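Können Maschinen schon aufräumen?

8. April 2018

Wer wissen will, wie weit Haushaltsroboter sind, sollte sie keine Kisten stapeln lassen. Kisten sind leicht. Schwer ist der Schmuck, der durcheinander in einer Schachtel auf dem Bett liegt: Ketten, Perlen, kleine Metallteile, alles ineinander verhakt.

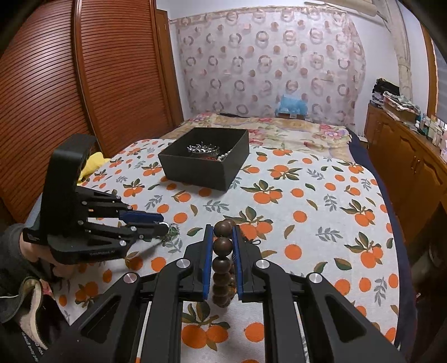

Ein Mensch löst so ein Knäuel nebenbei, während er telefoniert. Er spürt, wo es klemmt, und lässt nach. Ein Greifer muss erst erkennen, welches Ende zu welcher Kette gehört, und das ist bei glänzendem Silber eine Zumutung für jede Kamera. Dazu gibt die Matratze nach, sobald man etwas ablegt.

Firmen wie Fillmont und Jellton versprechen den fertigen Helfer in 3 Jahren. Ich glaube das nicht. Einzelne feste Gegenstände wird er bis dahin greifen, einen Armreif zum Beispiel. Er hat eine klare Form und verheddert sich nicht.

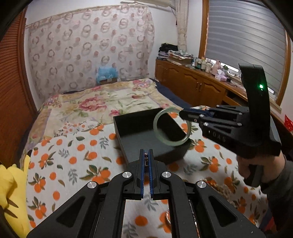 Ein blassgrüner Armreif aus Jade im Greifer, dahinter die leere schwarze Schale auf dem Bett.

Zwischen Greifen und Aufräumen liegt aber viel. Man muss wissen, was zusammengehört und was zerbricht. Für eine Werkhalle mit immer gleichen Teilen würde ich heute schon Geld ausgeben. Für mein Schlafzimmer warte ich noch.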